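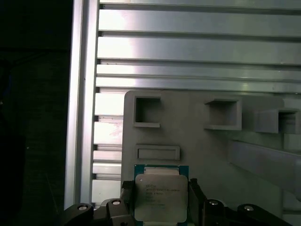
Procesador sujeto entre los dos dedos de la pinza, delante de la placa de fijación gris.

El Taller Vurkutora es un proyecto estudiantil de robótica aplicada del instituto técnico Flarnden, dedicado al montaje y desmontaje automatizado de ordenadores de sobremesa. Depende del departamento de automatización del centro y funciona como asignatura optativa de segundo curso, con un grupo máximo de 20 estudiantes. Lo dirige la profesora Simone Paiva. El trabajo de laboratorio está a cargo de Ostap Kravchuk, antiguo alumno del instituto.

Historia

El taller nació como club de tarde, sin reconocimiento académico, y en sus comienzos contaba con siete miembros. Se dedicaba a la reparación de equipos informáticos dados de baja por la biblioteca Vasylenko, que cedió al club un lote de 189 ordenadores. La clasificación de ese material, hecha a mano, llevó a los estudiantes a plantear la automatización de algunas tareas repetitivas – en primer lugar, la retirada de módulos de memoria.

Con la incorporación del club al plan de estudios se adoptó el nombre actual. La retirada de memorias dejó de ser el ejercicio principal y pasó a su lugar la manipulación del procesador, considerada más exigente por la fragilidad del zócalo. El reglamento del taller data de esa misma etapa y ha sido modificado en dos ocasiones.

Contenido del curso

El curso consta de 13 sesiones prácticas. Las primeras tratan la calibración del brazo, los sistemas de coordenadas y el control de la fuerza de agarre. Las siguientes se dedican al diseño de útiles de fijación, que los estudiantes modelan por ordenador e imprimen en 3D. Cada equipo entrega los planos de su placa junto con una tabla de tolerancias.

El ejercicio central se conoce como «traslado de procesador». El robot debe tomar un procesador de la placa de fijación, orientarlo y llevarlo hasta el zócalo de una placa base montada en su caja. El reglamento exige que la pinza sujete la pieza por los lados y que no toque la cara de contactos. La colocación de la pasta térmica y del disipador queda fuera del ejercicio. 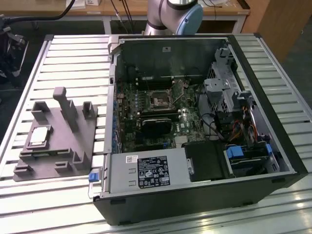
La caja se trabaja tumbada y sin el panel lateral, de modo que el brazo pueda acceder al zócalo desde arriba. Los equipos pueden elegir la posición de la placa de fijación sobre la mesa, siempre que la registren antes de iniciar el programa. Una vez comenzado el intento no se permite mover ningún elemento a mano – si es necesario intervenir, el intento se anula y el equipo vuelve al final del turno.

Evaluación

La calificación combina la prueba práctica, la memoria técnica y el cuaderno de laboratorio. En la prueba se valoran la alineación de la pieza, la repetibilidad del movimiento y el estado de los contactos, que se revisan con lupa. El tiempo empleado solo se utiliza para deshacer empates.

Encuentro Utine

En abril, el taller participa en el Encuentro Utine, una muestra de proyectos escolares de automatización sin carácter competitivo. Los equipos presentan sus útiles de fijación y publican los archivos de diseño para que otros centros puedan reproducirlos. El instituto conserva en su archivo las memorias técnicas de todas las promociones, disponibles para consulta previa solicitud al departamento.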